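Categoría: Robótica y automatización / Galerías / A prueba

21 de mayo de 2023, por la redacción de Flikia

Galería: el kit de manipulación de Sendimo, con las manos (o las pinzas) en la masa

¡Por fin! Llevaba desde septiembre dando la lata con el kit de manipulación de Sendimo y ya lo he podido ver funcionando con calma, sin prisas y sin la cola de gente que había en la feria de Carnia, donde apenas pude asomarme entre hombros. Para quien llegue nuevo: es un paquete que se vende pensado para laboratorios, escuelas técnicas y pequeños talleres que quieren enseñar a un brazo a mover cosas de casa. Trae la pinza paralela, las sujeciones de mesa, el software de grabación y un cuaderno de tareas ya escritas. El brazo va aparte (sí, lo sé, ahora hablamos del precio).

El kit sale por 3.867 euros con dos años de soporte. Si ya tienes el software de la versión anterior y solo quieres la pinza con sus sujeciones, son 1.000 euros y te ahorras un buen pellizco. No es barato, no os voy a engañar, pero he visto presupuestos bastante más feos por menos cosas, y aquí el soporte contesta. Escribí un par de veces con dudas tontas sobre la calibración y me respondieron el mismo día, con capturas y todo.

Lo que más me gusta es el cuaderno. Son 21 tareas ordenadas de fácil a desesperante: apilar vasos, doblar un trapo, abrir un cajón, meter cubiertos en su sitio... y luego el bloque de cocina, que es el que yo quería probar. Ahí entran las cacerolas, las tapas, los mangos y todo eso que a una persona le sale sin mirar y que a un brazo le cuesta un mundo. Una tapa de cristal brilla, refleja la lámpara, deja ver a medias lo que hay debajo, y las cámaras de profundidad lo llevan fatal. ¡Me encanta como prueba!

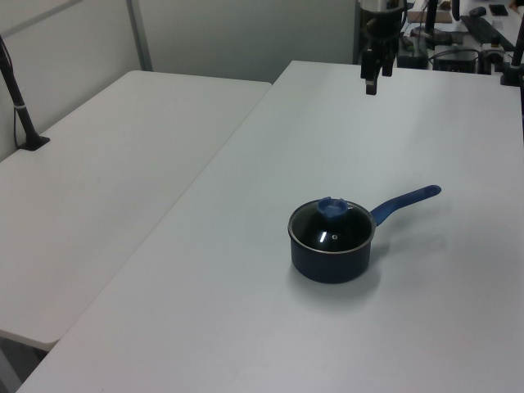

Cacerola pequeña azul marino con tapa de cristal, y la pinza esperando al fondo. El pomo es de plástico, achatado y acampanado, y para unos dedos paralelos como estos es una forma agradecida. El mango, tan largo, es otra historia: si el brazo entra por el lado que no toca, se lo lleva por delante.

En los comentarios de la entrada anterior, Abbasi no lo ve tan claro como yo: dice que las tapas de cristal son justo donde el kit flojea, que con el ajuste de fábrica la pinza aprieta demasiado pronto y el pomo se escurre, y que antes de gastarse un euro la gente debería pedirle a Sendimo una demostración con su propia cacerola. También cuenta que a él le funcionó bajar la velocidad de aproximación a la mitad y grabar las demostraciones con la luz del techo encendida y apagada, para que el modelo no se aprenda el reflejo de memoria.

Pues oye, tomo nota, y lo de pedir la demo con tus cacharros me parece un consejo buenísimo. Yo lo de la velocidad ya lo tenía apuntado (el valor que viene puesto es muy alegre, para mi gusto), pero lo de la luz no se me había ocurrido. En el menú de la pinza hay un apartado que se llama «contacto suave», bastante escondido, y merece la pena activarlo para todo lo que sea de cristal. Con los vasos también lo usaría.

Cosas sueltas que me he ido apuntando y que no sé dónde meter. El software tarda en arrancar y no avisa de que está cargando, así que la primera vez piensas que se ha colgado. Las instrucciones en español están bien traducidas salvo el capítulo de seguridad, que mezcla «pinza» y «garra» en la misma página y despista. Las sujeciones aprietan fuerte, pero si la mesa tiene el canto muy redondeado conviene poner una goma debajo. Y el cuaderno viene con espiral, detallazo, se queda abierto en la mesa sin pelearte con él.

¿Lo compraría? Para un aula o un grupo que empieza, sí, creo que sí, sobre todo por las tareas ya preparadas, que te quitan semanas de pensar qué grabar. Para alguien que ya tenga su propia pinza y sus propios objetos lo veo menos, la verdad; ahí me iría solo al cuaderno si algún día lo venden suelto (Sendimo, si me leéis, vendedlo suelto, por favor).

Me queda pendiente el bloque de telas, que es el que más me habéis pedido, y una comparación con la pinza anterior. Si tenéis el kit y os habéis peleado con las tapas, contadme qué ajustes usáis, que los voy juntando para ponerlos en una tabla.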